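Stitari two-door low cabinet, light oak veneer

Article 617-34
Product line: Stitari (office and home storage)
Sold by: Grosulton Furniture

The Stitari low cabinet is a closed cabinet for papers, binders, games, table linen or anything else which you like to have near but not in view. It has two doors, one middle shelf and a flat top. We sell it since April in light oak veneer, and it is now the cabinet that our customers order the most for small offices and for the hallway at home.

The doors open wide to the left and to the right, so you can reach both compartments at the same time. There is no post in the middle between the doors. A large binder can go in lying flat or standing, and a wide box does not need to be turned before it goes in.

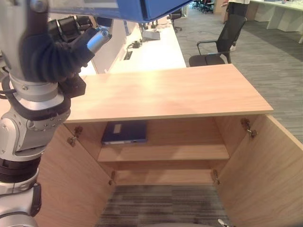
Stitari low cabinet in light oak veneer, both doors open, with a binder or book in the upper compartment.

Inside the cabinet

The middle shelf makes two compartments, upper and lower. Most people put the things of every day in the upper one and keep the lower one for heavier items. The shelf is made in the same finish as the rest, and the inner side of the doors also has the oak look, so the cabinet looks well when it stays open during the work.

Doors and hinges

Each door hangs on two concealed metal hinges, four in total. The hinges can be adjusted with a normal Phillips screwdriver. If the doors do not meet evenly after assembly, please check first that the floor is level — very often it is only this. Turn the side screw a half turn, close the door, look at the gap and repeat if necessary. Please do not use an electric screwdriver for the adjustment.

The top

The grain on the top is fine and runs quietly, so it goes well together with other light wood. The top can carry a printer, a lamp or a row of books. For a hot pot or a vase we recommend a mat. The veneer is real wood and its tone changes a little with the years, especially near a window. If you put something on the top for a long time, move it now and then.

Colors and matching pieces

Light oak (617-34) is in stock. The same cabinet exists in dark walnut under the name Sorow, article 811-34, with a delivery time of three weeks. The two have the same outer size and can stand side by side. The open shelf Puma has the same height and is often ordered for the space next to the cabinet.

Assembly

The cabinet arrives flat in one box. Two persons need nearly 34 minutes when they have built one before, and a bit more the first time. Fix the middle shelf before you hang the doors. On carpet, place a thin board under the cabinet during the assembly and pull it away at the end. A wall bracket is in the bag with the screws, and we ask you to use it in homes with children.

Care

Wipe with a soft cloth, slightly damp, in the direction of the grain, and dry it after. No cleaners with alcohol, no scouring powder. For small scratches we have a wax stick in light oak — write to us and we send it free of charge with your next order.

Questions and spare parts

Hinges, shelf supports and single doors can be ordered separately. Please give the article number and say if you need the left door or the right door. Your contact is Nidia Espinoza, customer service, extension 811.

Page updated Oct 20, 2024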